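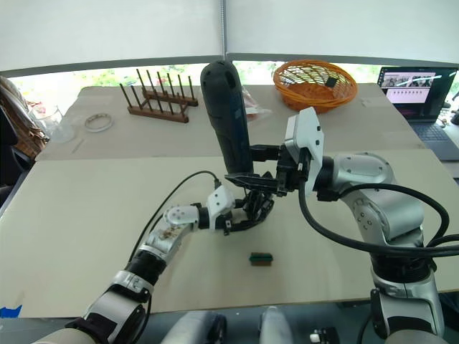
Grippers, Hands and End Effectors

Rack-and-pinion gripper rebuild, second attempt, opinions welcome

loi_chau wrote:
Hi everybody, I've been reading this section for ages and finally have something worth posting, or at least worth arguing over. I'm building up a two-arm setup in the shared workshop in Grelivholm (we call the place Stunditz, after the hardware store that used to be in the building), and it has a many-fingered sort of hand on the left and a plain parallel gripper on the right. The hand gets all the attention from visitors. The parallel gripper does most of the useful work, and it's the design I want to talk about.

It's a one-motor affair. Pinion in the middle, a rack on either side of it, each rack tied to a carriage, so when the pinion turns the two fingers go in opposite directions and meet in the center. I've been calling the design Inard, which was my grandfather's name for any tool that only closed when it felt like it. The drawing is mine, the rails and carriages were bought, and the gear came out of a drawer at Stunditz with no label, so please don't ask me for a part number.

The first version ran 3,620 open-and-close cycles (the controller keeps a tally, I wasn't sitting there with a clicker!) before I decided I couldn't stand the play in it any longer. With the motor holding still you could grab one fingertip and wiggle it. For picking up a sponge you'd never notice. For holding a long handle upright so that the other hand can get hold of it, the top of the handle wanders, and then the second hand closes where the handle was a moment ago.

So it came apart on Saturday. My list, in the order I'm planning to tackle it:

1. Get the rails square to the block. I'm fairly sure I tightened everything down crooked the first time.
2. Reset the mesh between pinion and racks.
3. Refit the fingers, which have been off and on so often that the threads in the brackets are getting sad.
4. New pads, maybe. The crosshatched ones still grip well enough.

What would you do differently? I have time, I have coffee, and I have the bench until somebody needs it for a bicycle.

Lợi

tealkettle wrote:
Welcome! Lovely project, and I like the name. I'd start with number 3, to be contrary. When I built mine I spent seven evenings fussing with gear mesh, I mean really fussing, strips of paper between the teeth and everything, and then found that the fingers themselves were rocking on their brackets. All that wobble I'd been blaming on the gear was one bolt that bottomed out before it clamped. Put the finger in a vise by its base and push on the tip before you do anything else. If it moves there, it'll move everywhere.

wrenchwright wrote:
I disagree with tealkettle, kindly. Rails first, always. If the rail is a hair out of square then every measurement you take after that is a measurement of the rail. Loosen all the rail screws, run the carriage to one end, snug that end, run it to the other end, snug that one, and only then go back and tighten. The carriage will line things up for you if you let it. I've done up to 17 of these for a school robotics club and the ones that came back to me were all tightened from one end to the other like somebody nailing down a deck.

loi_chau wrote:
"Like somebody nailing down a deck" is exactly how I did it, so thank you, I feel seen. I've taken both pieces of advice, sort of in parallel. The rail is back on the block with the end screws only just nipped. I also did tealkettle's push test and, well, the left finger is solid and the right one gives a little click. You were both right and I'm not sure that helps me choose.

The right finger is the hollow one. It's lighter and I was proud of it when I drew it, but the flared foot doesn't give you much room to get a screwdriver in straight alongside the upright. You end up coming down from above, right against the finger, and starting the screw by feel.

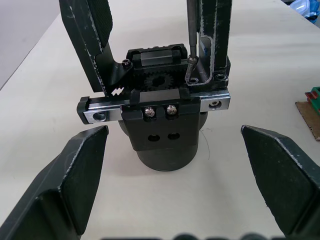 Do the racks on a gripper this size need grease?
A very thin smear of light grease on the teeth is plenty, wiped on with a cotton swab and run back and forth a few times. Anything you can see as a blob will be full of dust within a month.

wrenchwright wrote:
Copying that over from the beginners' thread for anyone who finds this one first, it gets asked constantly. Back to your screw, Lợi. Starting it at an angle is how the bracket threads got sad. Turn it backward until you feel the little drop, then forward. If it still feels gritty, stop and chase the thread with a tap. I know it's a nuisance to pull the finger off again.

graciela_h wrote:
Hello from a longtime lurker. I run a small repair bench out of my garage and I'd like to put in a word against tapping, at least as the first thing you reach for. Those holes are short. Every pass of a tap takes a bit more away and you don't have a lot to give. I'd go one size longer on the screw if there's room behind, so the fresh threads at the back do the work. And a drop of the weak threadlocker, the kind you can undo with ordinary tools.

Also, and this is more of a ramble, look at the edges of the fingers. If the coating is rubbed through at the edge they've been knocking into something, and a finger that gets knocked a lot will loosen its own screw no matter what you put on it. I'd want to know what it's hitting. The tabletop, probably, since grippers always seem to go down a touch farther than you told them to!

Graciela Huenchumán

wrenchwright wrote:
Threadlocker on something he's taking apart every other weekend? He'll be cleaning dried crumbs of it out of those holes until spring. I'd leave it dry until the design settles down.

graciela_h wrote:
The weak one wipes out with a toothpick. I've never understood the fear of it. Leaving it dry is how you find your screw on the floor.

tealkettle wrote:
I find mine in the dog's bed. Team threadlocker, for the record.

loi_chau wrote:
Okay, an update, and a long one, so pour yourself something.

I went with the longer screw and I'm leaving the threadlocker until I'm sure about the pads. (Sorry, Graciela. I bought the little bottle and it's sitting on the shelf looking at me.) The scuffs are a fair point. Both fingers have lost coating along their edges, and I've raised the lowest height the arm is allowed to go to, which I should have done back in September when I first wrote that part of the code.

With the rail done the patient way, the carriage slides end to end with one fingertip and no tight spot, and I got so pleased about it that I called my sister over to feel it. She was polite. Then the mesh. I've moved the pinion in toward the racks as close as it'll go without binding, then backed off the tiniest amount. The front rack was happy straight away. The upper one took me most of an evening, mainly because you can hardly see where the teeth meet once both carriages are on, and you're working by the sound.

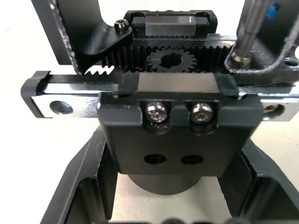

Front rail and carriage, pinion, and the long upper rack behind it.

I also dropped the supply to 12 volts while testing, so that if something jammed it would jam gently. I'd recommend it to anyone. My old habit was to test at full power with my fingers nearby, and I have a flat thumbnail to show for it.

Motor is a Lý, by the way, for the person who messaged me. It's a small outfit and they answered my email the same day, in more detail than I deserved.

wrenchwright wrote:
Nice work on the rail. I'd still like to see a number for the play at the tip before and after. Dial indicator against the pad, rock it by hand, write down what you get. "Feels better" has fooled me more than once.

loi_chau wrote:
I don't own one, but the machinist two benches down does and I'll bring her a cake. Numbers next week.

tealkettle wrote:
What kind of cake?

loi_chau wrote:
Lemon.

Comments (3)

Petal_and_Pawl: I'm building the same sort of gripper at the kitchen table and the bit about tightening the rail from both ends fixed my sticky carriage in ten minutes. Thank you, whoever you are, wrenchwright!

mossgate: Would love the drawing for the hollow finger if Lợi is willing to share it. I'd thicken the foot a little and move the screw outward so the driver clears the upright.

graciela_h: Still team threadlocker. Also please post the cake recipe.

Contact the moderators | Copyright the individual posters | Back to top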